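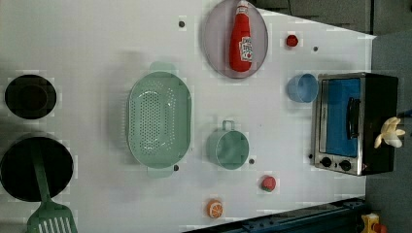

I quit buying lunch at work in October. The sandwich place across from the Penrose building raised its prices again, and I was already tired of standing in line at noon with everyone from the third floor. So I started cooking the night before and bringing it in. I've kept at it long enough now to write down what works for me.

The first week I did what most people do and cooked one giant pot of chili. By the fourth day I couldn't look at it. Now I cook a grain, a bean and a vegetable, and keep them in separate containers. I put lunch together in the morning while the coffee is going. Rice on one day, barley on another. I don't plan further ahead than that.

Rice was the part I kept getting wrong. I had been eyeballing the water for years and getting either paste or gravel. I finally bought a kitchen scale, a cheap Gundier, and now I weigh out 100 grams of dry rice per lunch. That is a big portion for some people. I walk to the train and back, so I need it.

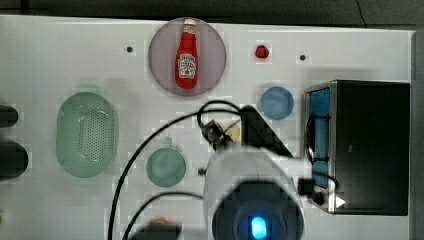
Beans I soak overnight if I remember and buy in cans if I don't. I used to feel bad about the cans. The dried ones taste a little better and cost less, but a can takes a minute to open, and on a work night I will take the minute. Rinse them well. The liquid makes everything else in the container go gray by noon.

For vegetables I roast whatever was marked down. Carrots and cauliflower hold up best. Zucchini goes limp and wets the rice. Broccoli is fine to eat but the office microwave smells like it until the end of the day, and I got a look for that once.

Containers matter more than I thought. I had a stack of old takeout tubs, and the lids had all warped. One of them leaked dressing into my bag and onto a library book, which I had to pay for. After that I bought three glass ones from Drotance with the clip lids. They are heavy. They haven't leaked so far, and they go through the dishwasher without turning orange.

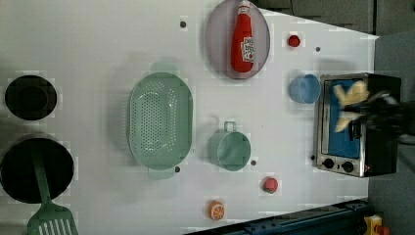 As for money, I kept track for one month. Groceries just for lunches came to 57 dollars. I didn't count oil, salt or spices, because I would have had those in the house anyway. I threw out half a bag of spinach and some yogurt, and those are in the total.

I still go out for lunch now and then. If people from my team are walking over to Jundine for noodles, I go with them and eat my rice for dinner. I tried being strict about it early on and mostly ended up eating alone at my desk.

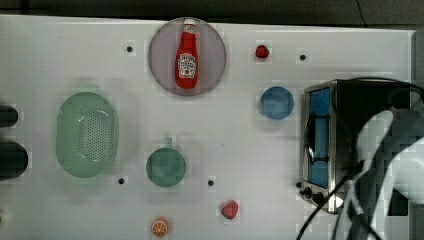

The prep takes me 38 minutes on a normal night, counting dishes. Most of that is the oven doing its job while I do something else. I have started putting a podcast on and cleaning out one shelf of the fridge while I wait.

Next I want to figure out soup. I have a thermos with a wide mouth, but it only keeps things warm until midmorning. If you have one that lasts until one o'clock, leave the name in the comments.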